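Changing the carbon in the workshop extractor

I finally replaced the activated carbon in the fume extractor in March. I had been putting it off since the autumn, and I wanted to write down what I did so that I can find it again next time.

The unit is an old Zunar, bought second-hand when I started doing varnish and lacquer work in the back half of the shop. It has a pleated pre-filter, a fan, and then a steel drum with a bed of carbon pellets that the air passes through before it goes out of the wall. The pre-filter catches the dust and is easy. The carbon deals with the solvent vapour, and you can't tell by looking at it how much life is left.

What I go by is the hour meter and my nose. The meter said 572 when I opened it up. I had first noticed a faint lacquer smell by the outside vent a few weeks before that. The man I bought the unit from told me he got 1000 hours out of a fill, but he was mostly soldering. Spraying loads the bed much faster.

Wulan Krishnan, who has the unit two doors down and used to work on odour control at a rendering plant, came over to look at it. She pointed out that my pre-filter had a gap along one side where the seal had gone hard. Dust had been getting past it and settling on top of the carbon, and there was a grey crust a few millimetres thick. So some of the bed was probably being bypassed altogether, with the air finding the easy way through at the edges.

I got the new pellets from Tóth, who will sell small amounts over the counter. They do two sizes and I took the 4 mm, the same as what came out. The smaller size has more surface but I didn't want to add resistance, as the fan is not a strong one. It was £81 including the bag for the old stuff. 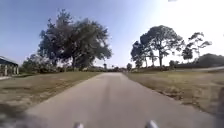 The path at Jurthorpe, long and straight.

Emptying the drum is the worst part. Do it outdoors and wear a mask. I tipped the old carbon into the bag slowly and still had black hands for two days. Spent carbon with solvent in it can warm up by itself, so it went into a lidded metal bin away from the building until the waste contractor could take it.

I rinsed the drum, let it dry overnight, and put the new pellets through a kitchen sieve in batches to get rid of the fines. Then I filled it in layers, tapping the side with a rubber mallet after each one so the bed settled level. It took more than I expected. The level dropped by a good two inches with the tapping, and I used nearly the whole bag.

The seal on the pre-filter I replaced with closed-cell foam strip, mitred at the corners. Curkel make a proper gasket for it but it was out of stock, and the foam seems to sit well enough.

I also put a cheap pressure gauge across the bed, which I should have done years ago. I've written the starting reading on a bit of tape on the drum, along with the hours. If it climbs I'll know dust is getting in again.

Next job is the ducting, which has a sag in it by the window.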